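Home Articles Field Notes Glossary Contact

Leaf Litter

Leaf litter is the layer of dead leaves, twigs, bark bits and seed husks that lies on top of the soil, mostly in woods. That's the short version. I've been writing entries for this wiki since my knees were younger, and this is the one I kept putting off because I love the stuff too much (you should see my boots).

Soil people split it into layers. On top you get whole leaves you can still name: oak, beech, whatever fell last. Under that the leaves are torn and spotted and stuck together, and under that it's dark crumbly humus where you can't tell one thing from another. In my patch of woods outside Ziluvville all three fit in the depth of my hand, but in a hollow where the wind dumps everything you can push your whole forearm in!

What lives in it

Springtails, mites, millipedes, woodlice, pseudoscorpions, snails the size of a pinhead, and a great many fungi. Millipedes and woodlice chew the leaves up, fungi and bacteria do the chemistry, and the predators eat whoever holds still. Salamanders love it too, and so do thrushes, which toss leaves around so loudly that I've more than once stood waiting for a deer to come out.

How fast it rots depends on the tree. Maple and ash go quickly. Oak and beech hang around, being full of tannins, and pine needles take their sweet time. Cold slows everything down, and so does drought, so a dry summer leaves you with a thick crunchy layer come fall.

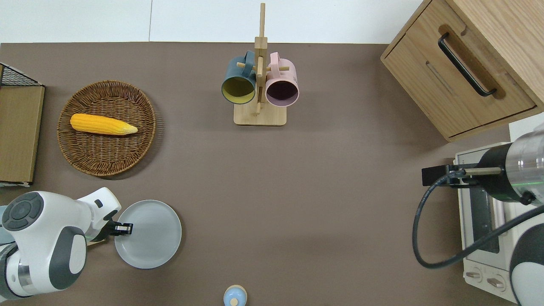

Nazanin Shojaei wrote in to say I was being unfair to pine needles, and that the needle litter on the Lulluton side has more mites in it than any maple leaf she ever turned over. Fair enough! Slow litter can be very crowded litter, and I've changed my tune on it a bit since her letter.

Looking at it yourself

The easy way is to shake a few handfuls through a coarse sieve over a white tray and wait. Things start walking after a minute or so. The patient way is a Tullgren funnel, where you set the litter on mesh under a lamp and the animals crawl down away from the heat and drop into a jar. I ran one for 3 days on litter from Moradi Woods and ended up with 39 springtails, which I counted twice since they wouldn't stop jumping. Put the litter back where you found it when you're done, please.

Winter is better than people expect. I went out one December with a hand lens and a thermos, dug under the frozen crust, and found it soft and full of life down there. The litter works like a blanket, and a lot of beetles, and some moths as pupae, spend the cold months tucked inside it.

Raking

If you have a yard with trees, leaving the leaves under them is about the kindest thing you can do for bugs. I move mine off the grass and the path and pile them under the hedge. My neighbors have opinions.

Last updated March 2021

Related articles
Humus
Springtails of the Zumel Valley
Woodlice
How to Build a Tullgren Funnel
Fungi on Fallen Wood

This site uses cookies to remember your settings. By continuing to browse you agree to their use.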